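Where Does the Starfish Go?
A Clisholm Kids explainer

Every toy box has rules. Most people never say them out loud, so one day somebody puts a starfish in with the fruit and there is an argument.

Sorting means putting things together because they are alike in some way. The tricky bit is picking the way. Take a toy corn cob, a bunch of purple grapes and a dried starfish.
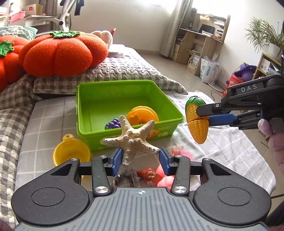

If your rule is "food," the corn and the grapes go in together and the starfish has to wait. If your rule is "bumpy," the starfish and the corn are suddenly best friends. Neither rule is wrong. Scientists do this all day long with beetles, and they get paid.

A real starfish is an animal, by the way. It isn't a fish (whoever named it was in a hurry), so many people say "sea star." Once dried, it can snap, so it should not live under a heap of plastic vegetables.

Then there are the awkward toys - the squashy, stretchy ones that don't look like any one thing. You could sort those by how they feel, or by color.
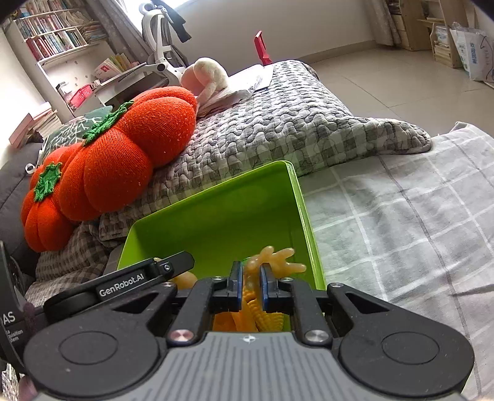
Photo: Plesora / Drilcombe Picture Desk

Try it on your own bed, which is probably covered in toys anyway. Choose 8 of them and sort them into two piles. Now mix them up and find a different rule. Ask a grown-up to guess what it is. Grown-ups may need up to 100 guesses, so bring a snack.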